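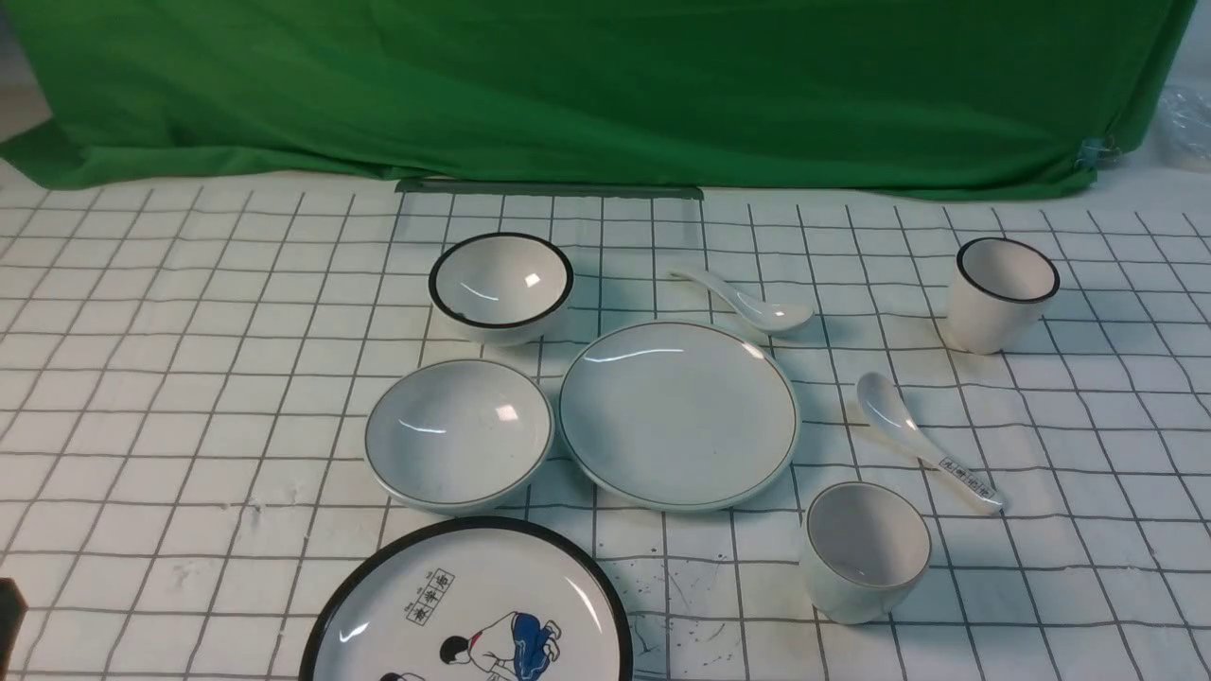 Head view, bowls, plates, cups and spoons on the grid cloth.

Wrist camera dropout and white tableware: our first result
Posted by Gilang Harahap, Saturday, 21:40

Good evening all. I would like an opinion on a method before I spend more weeks on it. The task is sorting white tableware, and the policy receives one head camera and the wrist cameras. During training we replace the wrist image with a grey image in 20 per cent of the samples. We have 600 demonstrations. On 50 test trials the version with dropout failed 11 times fewer than the version without it.

My explanation is that the wrist image often contains almost nothing useful, and the policy without dropout trusts it too much.
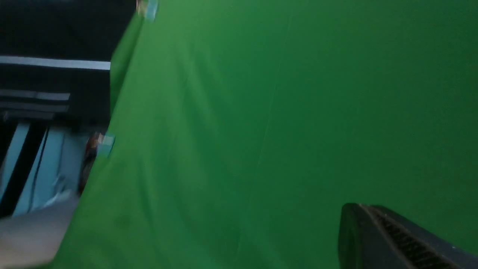 Wrist view, mostly backdrop.

In a view such as this one there is a finger of the gripper, a lot of green cloth and a part of the room. What can the network learn from it? Only the folds, I think.

mangundap
It can learn where the arm is. The clamps and the edge of the cloth are landmarks. I would not call that nothing. Did you move the backdrop between training and testing?

Gilang Harahap
No, it stayed the same. You are right that this is a weak point.

Itziar Benítez
I don't agree with the explanation either, although I believe the number. Dropout also works as a general regulariser. Please run the same percentage on the head camera. If the gain is similar, your story about the wrist is finished. At Murovholm we made this mistake with a drawer task and had to withdraw a whole section of the report.

Gilang Harahap
Thank you, it is a fair request. But I expect the head camera dropout to hurt, because the wrist view is not always enough to choose the next object.
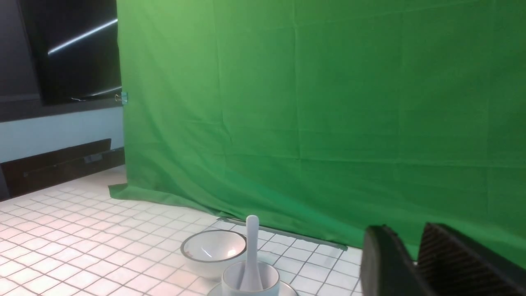 Wrist view with a bowl, and a spoon standing in a cup.

For the spoon in the cup I would rather keep the wrist image. The long handle is very clear from there, and the bowl is next to it.

brumier
So drop it by phase: high when the arm travels, zero near the objects.

Itziar Benítez
Then he needs phase labels, and the comparison becomes unclear. First the simple control, please.

brumier
Gripper height is enough, no labels needed. We did it so at Brandlow.

Gilang Harahap
I will do the control first and then the height version. The seeds will be the same for both.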